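Listirell Automation
24 November

A few posts on working rules for arms that handle thin, floppy packaging. We rewrote ours this month and people have asked what changed.

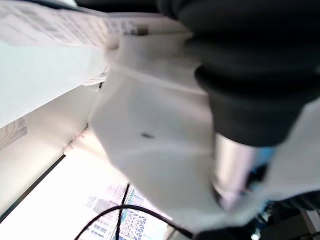 1/ The old rules ran to 16 pages and were written for rigid parts. Most of what we pick now is bags, film and sheet. Rigid-part rules say very little about what happens when the thing in the gripper can fold over a cable.

2/ First change. Cable slack is now checked with the arm at full reach, at full fold and at the drop point. Before, we only checked it at home position. If a loop can touch the load at any of the three, it gets re-routed before the cell runs.

3/ Second change. Finger covers have a logged life. We inspect every 200 cycles on new material and write down what we see, even when it is "no change". A blank line in the log counts as a missed check.

4/ Don't wipe rubber covers with whatever is on the bench. Use the cleaner named on the cell sheet. We lost a set in February to a solvent that had been decanted into an unmarked bottle. The bottle rule is older than the robot rules and still gets broken more often.

5/ Third change is paperwork near the cell. Anything clipped or stuck up inside the reach of the arm must be held at two edges or moved out. One clip at the top is fine for a wall in the corridor. Inside the reach it is a loose sheet.

6/ Same goes for labels and printed targets. If the software reads it, it goes on the cell drawing, with its position. If the software doesn't read it, ask whether it needs to be there. Old targets left up have given us bad fixes twice.

7/ Grip force. Start low and step up, in that order, every time the material changes supplier. "Same bag, different supplier" is a material change. Wróbel bags and Dokholm bags have the same part number on our system and do not behave the same.

8/ Someone asked whether this applies at reduced speed. Yes. Reduced speed lowers the risk to people. It does nothing for a trapped cable or a torn cover, and you tend to notice those later because everyone has relaxed.

9/ Hands. No reaching in to free a snagged bag while the arm is holding position. Holding is powered. Stop it, isolate it, then clear it. The Jiltlow site had a notice saying "pause and clear" and we have asked for it to come down.

10/ Who can sign off a change: 2 people, and one of them must not have worked on the change. On a small shift that sometimes means waiting until the next morning. We have had complaints about this one and are keeping it.

11/ Length. The new version is 12 pages, including the cell sheet and the log template. Most of what went was repeated from the maker's manual, so we now point to the manual by section. Check you have the right edition for your controller.

12/ None of this replaces your own risk assessment. If your cell differs from ours, and it will, start from the hazards you have and borrow wording where it fits.

13/ The log template can be had on its own if you message us. Please say which spreadsheet program you use, as the date column breaks in some of them.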